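Serving robot demo paused in Milldale after arm fails to stop on command

If you stopped by the Trendard stand at the Milldale trade show this November hoping to watch a robot set out a snack, you may have found yourself waiting a good long while. The company halted its table-setting demo one afternoon after an arm kept moving for 5 seconds past a stop command, and it stayed halted until the next morning. We're very glad to say that everyone is fine!

Laurinda Esteves, who runs the stand, was kind enough to sit down with us and go over it all. The stop button did reach the controller, she told us, but the message then sat in line behind a pile of hand position updates - and the arm simply carried on with its last move until the line cleared.

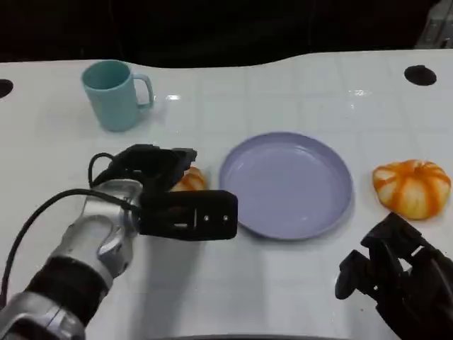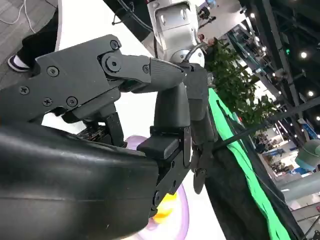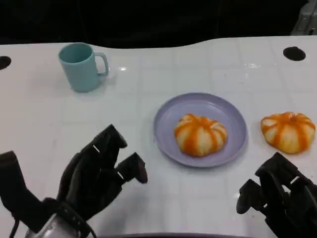 Her colleague Fahad Ansari spent most of that evening going through the logs with Jad Abou Jaoude of Sallton, the small firm that wrote the control software. They found that updates were being sent every 5 milliseconds when the controller had been set up to expect one every 100, so on a busy day the line just got longer and longer. The stop command now has a channel all to itself, and the pair ran it 500 times overnight without a late response. They've also brought the top arm speed down to 80 percent for the rest of the show, which visitors probably won't notice much.

Ehsan Zaidi, the safety lead for the hall, signed off on the restart after watching a few rounds himself. He has asked for the barrier tape to be moved back a step all the same, and for a second person to stand by the power switch whenever the arms are live.

Trendard says a written report will go to the organizers by the end of the month. Demos are running again from mid-morning until closing.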